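The first thing Chaltu Feyisa does when I walk into Skomonel is take my coat away from me. I thought she was being polite! She was looking at the lining (there's a rip near the pocket I've been ignoring for two winters), and by the time the coffee is poured she has it pinned.

"You were going to throw it out next year," she says. "I can tell. People start putting their hands in the other pocket."

Skomonel is her mending shop, one long room and a back room on the street behind the old bus station, and I'd wanted to talk to her for ages, mostly about wool. She grew up around it. Her uncle Berhanu Gebru wove blankets and shawls, and she spent her school vacations winding bobbins for him at 21 cents a bobbin, a rate she still thinks was a scandal.

"He said I was paid in education," she says, and laughs so hard she has to put the needle down. "I bought candy with it. So, both."

I ask what people get wrong most often, and I expect her to say moths. She says washing.

"Too much of it. A sweater that smells like dinner needs a night by the window. And then when they do wash it they pick the hot program, with all the towels in there, and they bring me something that would fit a doll."

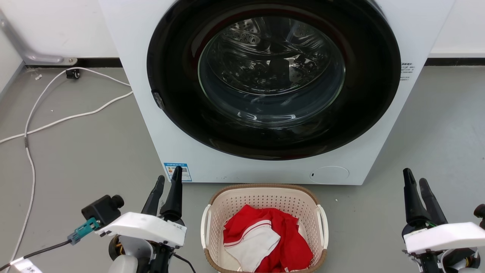 A front loader with a round glass door.

Her own rules are short. Cool water, very little soap, wool by itself, dry it flat. She'll use a machine for wool if the program is gentle and the spin is low, and she knows some knitters will be cross with her for saying so. Berhanu was one of them. He washed everything in a tub in the yard until he was well past seventy, and he'd sniff her sweaters when she came to visit.

We get onto money, because I'm nosy. Last year the shop took in 1,385 repairs, most of them knees, elbows and zippers. A plain darn is 16 dollars. The oldest customer is 96 and brings in the same gray cardigan every October, and by now, Chaltu says, she has made more of it than the factory did.
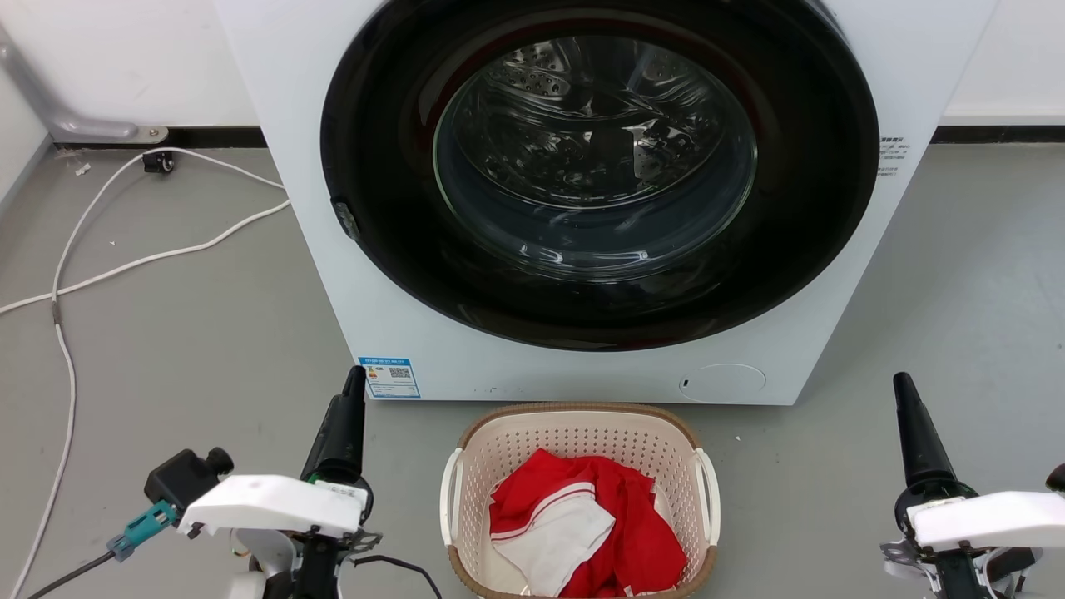 Skistidstead, October

I went back for my coat at four in the afternoon, with rain coming down sideways, and ended up staying until closing. The rip is gone. In its place is a little ladder of mustard yellow thread, which I didn't ask for and now love.

"Negussie picked the color," she says. Negussie is what she calls her evening mending class, after the street she lived on as a girl, and they vote on thread. Green lost by a lot.

Does she ever say no to a repair? "To glue," she says. "If you've glued it, take it home." Then she hands me the coat and tells me to come back about the buttons.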